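Carkstead Home & Kitchen Board > Cleanup > crawfish shells, what do you do with them

fleslow35
posted 2022-05-18
ok so we did crawfish on the desk in the spare room bc kitchen is torn up. Shells everywhere. Do you bag them right away or compost or what. Trash pickup is 4 days out and its already warm here
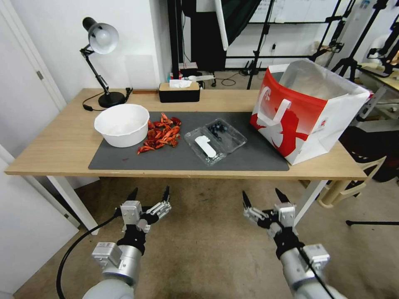 the shell pile, blueberries next to it

kasus_k
Freezer. Double bag, freeze, put out morning of pickup. Done

Firouzeh Naseri
Why are they straight on the mat when theres a big empty bowl right beside them?? Scoop into bowl, bowl into bag. And please not that paper shopping bag, it'll soak thru before you hit the stairs

fleslow35
paper bag is for the dry stuff, tissues etc. but yeah fair on the bowl

cisneros_2578
disagree on freezing, who wants that next to the ice cream. Bury them. A foot down, tomatoes love it

kasus_k
a foot down and the raccoons dig it up same night. ask me how my February went

cisneros_2578
then you didnt go deep enough

Firouzeh Naseri
Not everybody has a yard. Also wipe that red spot on the mat now, dish soap and a little baking soda, leave it 5 minutes. Gets the smell too

fleslow35
is the gray mat ok with baking soda? its not a real placemat, its a desk mat

Firouzeh Naseri
Try a corner first. And close the lid on those berries or they'll taste like crawfish

fleslow35
lol ok. going with freezer, sorry cisneros. no yard anyway

cisneros_2578
your ice cream's funeral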